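3.2. Color de pared y estimación de la distancia

Los participantes de la segunda serie procedían de dos centros, Plolley y Tultlow, y trabajaron con el mismo cuestionario que en la primera. De las 1.082 respuestas recibidas se conservaron 874; las restantes estaban incompletas o repetían un único valor en todos los ítems. La tarea consistía en estimar, en metros, la profundidad de una habitación infantil a partir de una vista fija, sin límite de tiempo.

Las habitaciones con paredes claras se juzgaron más profundas que las de paredes oscuras, en línea con lo que Kováčik y Lukáč habían observado en espacios reales. El efecto fue menor cuando el suelo era también oscuro —posiblemente porque se pierde el contraste en la línea de encuentro con el muro— y no varió con la edad. Tampoco hallamos diferencias entre los dos centros.

La condición de pared granate y suelo claro (figura 2) dio las respuestas más dispersas. Los participantes que declararon experiencia en decoración no fueron más precisos que el resto.

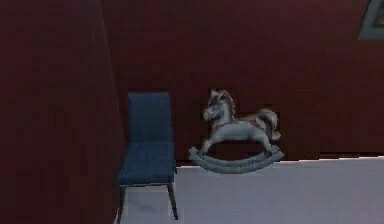 Figura 2. Condición granate, con silla azul y caballito balancín gris contra la pared del fondo.

Philomena Ó Néill objeta que la dispersión podría deberse a la falta de una unidad de referencia familiar, y que pedir la respuesta en pasos daría valores más estables. No disponemos de datos para descartarlo. En la tercera serie se pidieron ambas unidades, en orden alterno, y los resultados se presentan en el apartado 3.3.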